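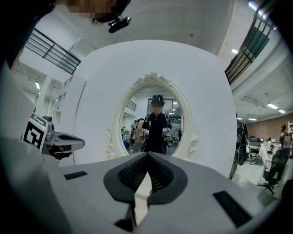 Our project was a simple one on paper: take one piece of old-fashioned bedroom furniture and work out how people would really use it in a small flat. Ewan Tuhiwai and I did the practical side and Harsh Mishra kept the notes (thank goodness, as mine are unreadable). We picked a white vanity table with an oval mirror, mainly because my gran in Umville has one and I've always wanted an excuse to write about it!

I'd expected the storage to be the interesting bit. There are two little drawers under the mirror, one each side, and I had a whole plan for sorting hair things into one and jewellery into the other. But when we asked 14 people on our course where they'd put their stuff, nearly all of them said on top, where they could see it. 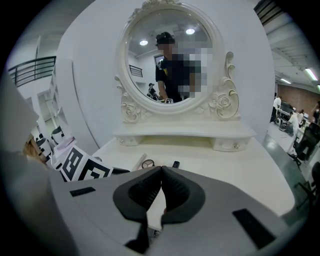 So the tabletop became our main question. We tried it with a few small items left out, then with everything tidied away, and Harsh timed how long it took each of us to find a hair clip. Ewan was hopeless at this. My best go was with the clip left out on the table, which rather spoiled my drawer plan.

The other thing I'd look at again is dusting. All those carved roses and scrolls are lovely, but a cloth just skates over them and I ended up using a soft make-up brush. I gave the crest at the top a go as well and had to stand on tiptoe. Ewan wants to try a proper dusting brush next term.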